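Sorting arms settle in at Kademen's Sterville workshop

If you have ever sent a box of toy blocks to Kademen in Sterville, you will know that the pieces come back to families and nurseries sorted, bagged and ready to play with again. Until this summer every one of those pieces went through somebody's fingers, and on a busy day that meant 4,000 of them. Now a good share of the plainer sorting goes to pairs of small robot arms, set up on the long bench by the packing room, and the people who used to do it have had their days rearranged quite a bit.

The arms take the easy calls, such as putting wooden blocks in one compartment of a bin and green bricks in another. Anything chipped, sticky or just plain odd still goes to a person, and there is plenty of that (you would be amazed what gets mailed in with a box of bricks!).
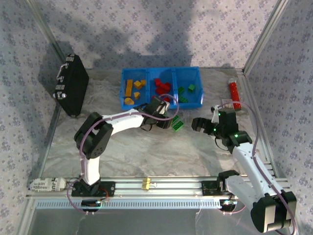 Azucena Zavala said she had worried all spring that the arms would mean fewer hours, and was relieved when the August schedule went up and hers were the same as before. She does miss the chatter around the old sorting table, though, and would like the repair benches moved closer together so people can talk while they work.

Kademen has 28 people on the floor, and the company says all of them have kept their jobs. Most of the former sorters have moved over to repairs and to making up sets, with 8 of them trained to look after the arms, clear a jam and show a machine where a new kind of piece belongs. The training took place on paid time, and those who finished it moved up a pay grade.

Yoshinori Oshima, the floor manager, is in no hurry to add more. The arms are slower than a practiced pair of hands, he told us over a very welcome cup of coffee, and they need someone nearby when the pieces are piled on top of each other. What he likes is that sore wrists come up far less often at the morning meeting.

The repair benches are due to be moved next month, after the new lighting goes in.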